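Half five in the morning and the kettle's not boiled yet. Writing this fast before the bus. August and already dark-ish when I get up, hate that.

So. Five weeks now with the arms on the opening line at Preltgate. Five weeks since Joaquim stood on a pallet and told us no one was losing hours over it, and to be fair to him no one has. But I don't do what I did. I used to have a knife and a bench and a radio. Now I've got a stool, a screen and a red button, and I sort out whatever the arms leave behind.

Thumbs are better, I'll say that. First summer in years I can open a jar.
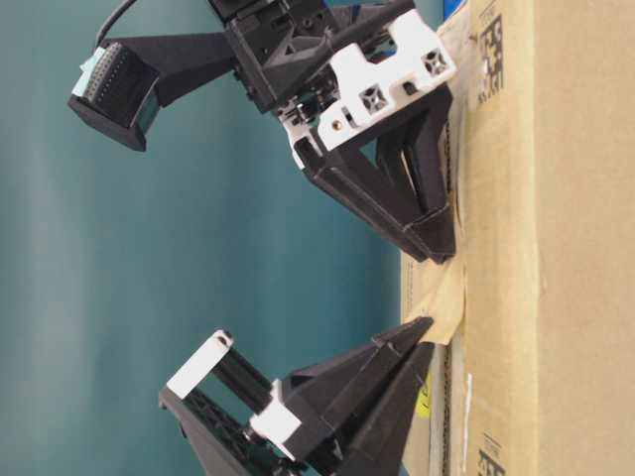
3 min read

Yesterday was all tape. Cartons from Menier, the ones with the square codes printed on the side, and they tape them like they're going to sea. A person gets a nail under the corner and rips. The fingers have to find the edge first and it takes them ages – in, nip, back off, in again. I sat there with my own hand twitching. Delphine caught me doing it and laughed, then I caught her doing it.

Shift target is 377 cartons a day across the whole line. Before, we did more than that on a good day and a lot less on a bad one. Ilídio says that's the point, they want it flat. No good days, no bad days. He meant it as a plus I think.

Things I miss, quick list, then shoes:
The radio. Can't have it, we have to hear the alarm tone.
Talking across the bench. The stools are too far apart.
Being tired in the arms instead of behind the eyes.

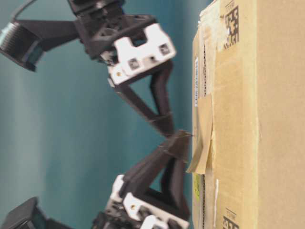

Do you still need people on the line once the arms are in?
Same number of us so far, only now we clear jams, pull the odd cartons and check what's been opened, and two of us are on nights where there used to be one.

My sister asked me that on the phone and that's more or less what I told her. She didn't sound convinced. She does invoices at Yazzie and they had the software come in last year, nearly 1000 a week go through without her touching them. She says you end up only seeing the wrong ones. All day, just the wrong ones, and you start to think everything's wrong. I knew exactly what she ment.
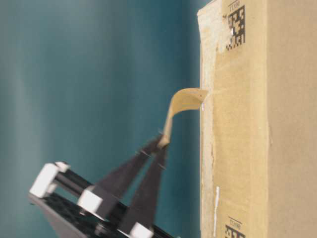

Corinne Fitzsimmons

Bus was late, finishing this on my break. Ten past ten.

Paper tape is the worst for it, it curls. Plastic comes off in one go or not at all, but the paper stuff bends about and the fingers have to chase it. I told Amândio this in week one and he wrote it down, and this morning there's a new setting on the screen that says PAPER. Just like that. My setting! Didn't say anything to anyone but I was chuffed. Thirteen years of knowing about tape and it's finally in a menu.

Then I thought, well, that's one less thing they need to ask me. Hm. Both things are true I suppose.
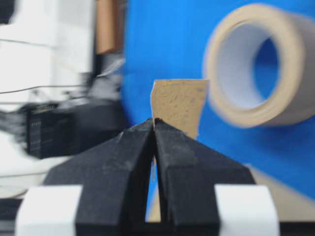
The training money is what I want to sort out next. Ovska are running the course for line minders and it's 3000 if you pay yourself, nothing if Joaquim signs the form, and he's been "going to sign it" since I first asked. Delphine's got hers in already. I want to be able to change the settings and not only ring Amândio. It's the little jobs I'd start with, a bit of tan stuff no bigger than a stamp held up in the tips of those two black fingers, that sort of grip, where I'd know by feel how hard to hold and the screen wants a number. I'd like to be the one who puts the number in. Will ask him again at the end of shift, nicely, with the form in my hand and a pen.

Break's over. Need milk, and ring Mum abuot Sunday dinner money. Alarm going on two, that's me.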